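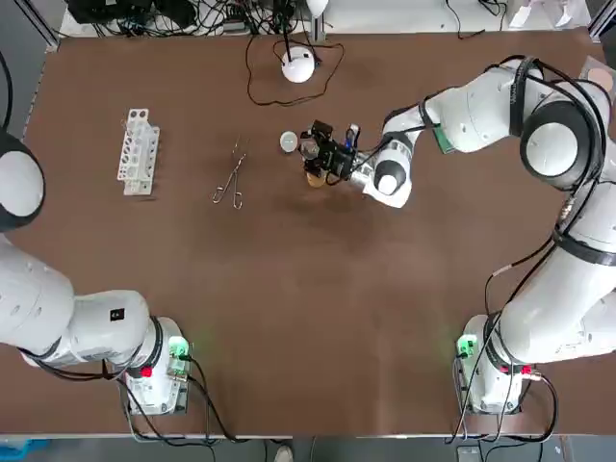 1/ On being asked to choose a font for a village

A thread, posted in instalments while the kettle does its thing.

2/ Our parish newsletter has been set in the same typeface since before I moved here. It is a sort of Times with a head cold. The lower-case g looks as if it has been sat on. I have read bin collection dates in it for years and felt nothing.

3/ Then in July I remarked, out loud, in front of Gunhild Briem, that the line spacing was a bit tight. By the time I had finished my tea I was in charge of the redesign. Let this be a warning to anyone with opinions about line spacing.

4/ The newsletter goes to 254 households. It used to be typed straight into a template on a laptop whose space bar works when it feels respected. The template has a border of holly. The holly is there all year. I asked if it could come off and was told it was "holding the text in".

5/ So: fonts. I had three contenders. Borkik, which is a nice sturdy serif with big open bowls. Biltero, a sans with the personality of a dentist's waiting room, but very readable. And Pralelum, which I included out of pure self-indulgence because of its ampersand. We use perhaps one ampersand an issue. It's in "Fish & Chip Van".

6/ I printed the same page in all three and pinned them up in the hall with a pencil on a string. People were meant to tick the one they liked.

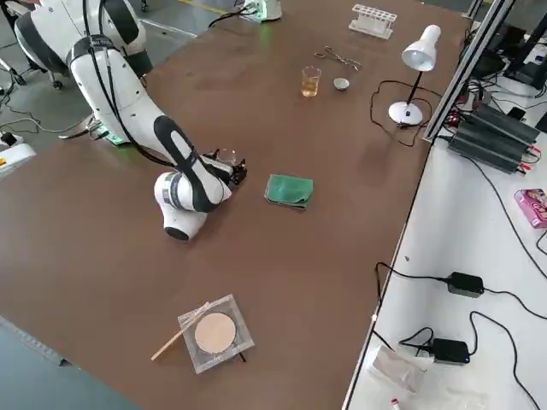 THE FEEDBACK

7/ Pencilled on Borkik: "Lovely. Can it be bigger."
Pencilled on Biltero: "Looks like a letter from the council."
Pencilled on Pralelum: "Who is having chips?"
Pencilled on the wall between them: a phone number for gutter cleaning, which I have since rung, and he's very good.

8/ Someone corrected the date of the harvest supper on all three. They expressed no preference as to typeface. The date had been wrong for two issues, so fair enough.

9/ Size, then. I had been setting it at ten point because that's what the books tell you, and the books are written by people of 30 for people of 30. I went up to twelve. Baldur Vídalín held it at arm's length, then further, then asked me to hold it for him while he stood by the piano.

10/ Thirteen and a half. I never thought I'd be a thirteen-and-a-half man. It does mean something has to go, and what went was the second half of the history column, which had been stuck in the reign of Queen Anne for most of a year anyway. We have now leapt to the railway.

11/ Things I learned about hyphenation: switch it off. The first proof gave us "flower ar-ranging", which I could live with, and "the rec-tor", which made him sound like a dinosaur.

12/ Narrow columns are worse. I had it in three, like a proper newspaper, and the justified text opened up gaps you could drive the fish van through. Two columns, ragged right. Dagný Fogh said the ragged edge looked unfinished. I said it was meant to. She gave me the look you give a man whose shelf is "meant to" slope.

13/ The printers, Lykkegaard, turn out 900 sheets for us each time and have never once commented on the contents. This month the proof came back with a sticky note on it saying "g is much better". I have kept the note.
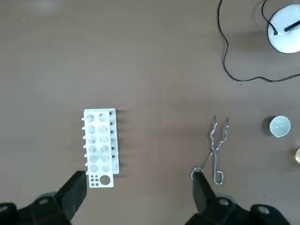 14/ Juniper Kasprzak replied to ask why I hadn't just used whatever the parish over the hill uses, as theirs is perfectly legible and she's never had to think about it once.

15/ Juniper, a typeface you've never had to think about is the highest praise going and I resent it being given to them. They also have a colour masthead. I have not mentioned the colour masthead at home for several weeks now.

16/ Anyway, Borkik won, mostly by being nearest the door. Headings in Borkik bold, small print in Borkik at a size that used to be the large print. Pralelum survives in exactly one place, next to the fish.

17/ The first issue has gone out. I've had one letter. It says the new look is very smart and asks what we've done with the holly.

18/ The holly is back from next month. Top corners only. I'm told this is a compromise.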